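Against the tidy cupboard

There is a particular sort of article that turns up every February, when people have given up on running and want something easier to fail at. It tells you to put everything behind a door. Clear surfaces, clear head. A home for every item. I have read a great many of these and I have even followed a few, and I would like to register some doubt.

My doubt started with a plain grey cupboard. It is the sort you can get anywhere, one tall door, a shelf low down, a row of holes up the side so you can move the shelf if you ever feel the urge. You never will. I have owned cupboards with shelf-pin holes for most of my adult life and I have moved a shelf perhaps twice, both times to the wrong height.

The theory of the cupboard is that it absorbs mess. You have a bottle on the side, you open the door, you put the bottle in, you close the door, and the room is better. I don't dispute that the room looks better. What I dispute is that anything has been dealt with. A bottle with an inch of something left in the bottom is a small decision waiting to be made: finish it, pour it away, rinse it, bin it. Put it behind a door and the decision is still there, only now it is in the dark and you won't meet it again until it smells. 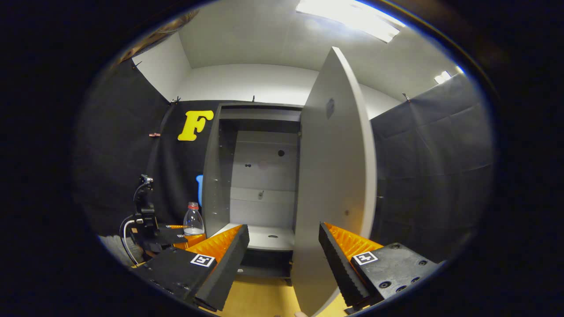 People who sell storage don't like this line of argument. I tried it on Jitendra Grewal, who fits out rental flats and has strong views on hinges, and he told me I was blaming the furniture for the tenant. Fair enough, up to a point. But furniture does encourage things. A deep cupboard with one shelf encourages you to push things to the back of the shelf and then put other things in front of them. A tall door encourages you to believe there is a lot of room in there. Most of what is in there is air, and then a single layer of objects standing on the one flat surface, because that is how objects behave. You can't stack bottles on bottles.

Look at how much height a normal cupboard wastes. Mine is 145 centimetres tall and I use the bottom third of it. The rest is a sort of indoor sky. The makers know this, which is why they drill all those holes and then sell you extra shelves separately. A shelf for the Narico unit costs so much, next to what you paid for the whole thing, that I put it back on the rack and went home. The Pandey version is cheaper and bows in the middle.

Then there is the door itself. I have never seen a tidying article mention what a door does to a room when it's open, and a tall one swings out a long way. If the cupboard stands in a corner, or next to a table, or anywhere a person might want to walk, you have an extra wall for as long as you're looking for the thing you came for. So you hurry. You grab what you can see and you shove back whatever fell over. I would bet that half the disorder in any cupboard comes from people trying to get its door shut again.

And handles. At some point it was decided that handles were ugly, and we were given a round hole to hook a finger through. It does look neat. It's also hopeless with wet hands, with gloves, with a cup of tea in the other hand, or for anyone whose fingers don't bend as well as they used to. My mother opens hers from the bottom edge, with her fingertips, and has done for years. The hole is there for show.

I can hear the objection, because I've had it from friends: surely it's better than leaving everything out. Is it? I lived for one winter in a rented place in Gratden with no cupboards to speak of, only a long open shelf and some hooks. I expected to hate it. What happened was that I owned fewer things by the end, and I knew where all of them were. A bottle left on an open shelf gets in your eye every time you walk past. By the third time you either drink it or move it. When I went back to having doors, I went back to having four half-used bottles of the same floor cleaner.

I'm not claiming a great principle here. Dust is real. Children are real, and there are things that belong behind a door and preferably a locked one. If you have a cat you already know what happens to open shelves. I only mean that the cupboard gets credit for work it hasn't done, and that the person who tidied the room in five minutes by opening one door should perhaps be made to open it again in a month and show us.
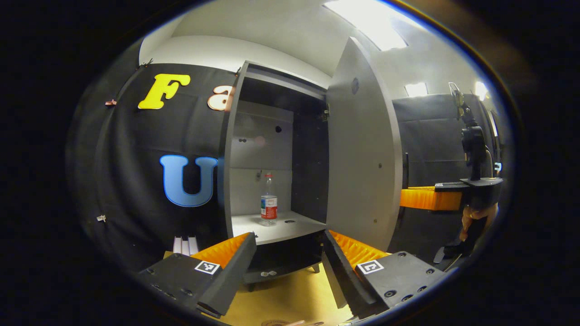

The usual answer to all this is to buy things to put inside the cupboard. Baskets, risers, a turntable, little labels. I once added up what I had spent on the insides of cupboards over the years and stopped when I got to £322, which is more than any of the cupboards cost. Some of those baskets are still in use. Most of them hold other baskets. There was a Bendel organiser set I was very pleased with for an afternoon, until I found that its compartments were all slightly too narrow for a standard bottle of water, the one thing I wanted to keep upright.

What I do now is dull. I keep one thing on the shelf at the front and I try not to let a second row form behind it. If I can't see the back panel, there is too much in there. That's the whole method, and I break it constantly. Last week there were three jars and a torch in front of the back panel and I couldn't have told you when any of them arrived.

I also leave the base alone. Anyone who has had a cupboard on legs knows that small things end up down at the bottom and stay there. Every so often I get down on the floor and have a look, and there is always something, and it is never anything I've missed. I used to clear it out each time. These days I take out whatever might rot and leave the rest.

Grewal thinks I should take the door off. He says 2 hinges, one screwdriver, ten minutes, and I'd have my open shelf back. I said I would think about it, and I have thought about it, and the door is still on. I know perfectly well why. People come round, and I like being able to shut it before they get here. I suspect that is what nearly all of these doors are for, and I'd trust the February articles a good deal more if one of them said so, somewhere before the link to the baskets.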